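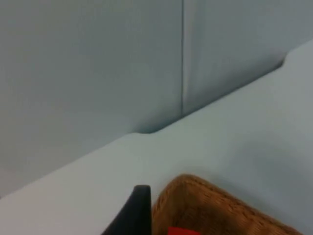 Packer and Table Hand, Part Time
Koubek Baskets, Hodley

Koubek sells wicker baskets with things in them. Somebody has to put the things in. We would like it to be you.

The job: you stand at a table and fill baskets. Jam, crackers, soap, tea, whatever is on the order sheet. You tuck, you tie, you pass it along, you start another. On a slow shift you will do 40. In the run-up to the holidays it's closer to 200 and we buy the pizza.

You will also wipe the table. We are fussy about the table. If you have ever re-wiped a counter after a family member "already did it," please mention this in your application. It counts as experience.

What we need from you
Able to stand for a four-hour shift and lift a full basket without making a speech about it
Can read an order sheet and believe what it says
Some feeling for which way up a jar goes
Available from February, 8 a.m. to noon

Nice to have
A decent bow. We can teach you, but it takes a while and there is sighing.

What you get
Paid training, paid breaks, a free basket each season (you pack it yourself, sorry), and bus fare if you come in from Priltitz. Pay is $1,955 a month. There is a radio. The station is decided by whoever opened up.

To apply, write us a few lines about yourself and drop them at the Koubek front desk in Hodley, or use the form on our jobs page. Please keep it under 100 words. No cover letters about your passion for wicker. We've read them.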